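Diese Website verwendet Cookies. Mit der weiteren Nutzung erklären Sie sich einverstanden.

Donnerstag, 6. Dezember
Von Jessie Moffat

Rhona Aitken macht mir die Tür auf, in Hausschuhen und mit einem Lappen über der Schulter. »Komm rein, ich bin gerade bei den Wannen!« Seit November räumt sie ihre Werkstatt in Tolteswood um, und ich wollte unbedingt wissen, wie man so etwas überlebt (bei mir scheitert es ja schon am Flurschrank).

»Ich hatte 400 Tütchen mit Samen und Kleinkram, alles durcheinander«, erzählt sie. Jetzt wird in weiße Kunststoffwannen sortiert, und vorher wird jede davon geputzt. Da ist sie streng.
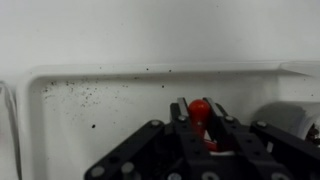 Links am Rand sitzen die meisten Krümel: weiße Wanne mit dunklen Sprenkeln.

»Auf Weiß siehst du eben alles«, sagt Rhona und lacht. »Meine Schwester in Laing schwört auf graue Kisten. Aber dann weiß ich doch nie, ob sie sauber sind!« Sie bürstet erst trocken aus, dann kommt lauwarmes Wasser mit einem Spritzer Spülmittel. Die Ecken macht sie mit einer alten Zahnbürste.

Wie lange das dauert, frage ich. »Mit Radio zwei Stunden, ohne Radio gebe ich nach einer halben auf.« Sechs Wannen will sie bis zum Wochenende fertig haben, drei davon sind für die Pflanzentauschbörse in Uvside. Dann drückt sie mir die Bürste in die Hand, und ich schrubbe mit.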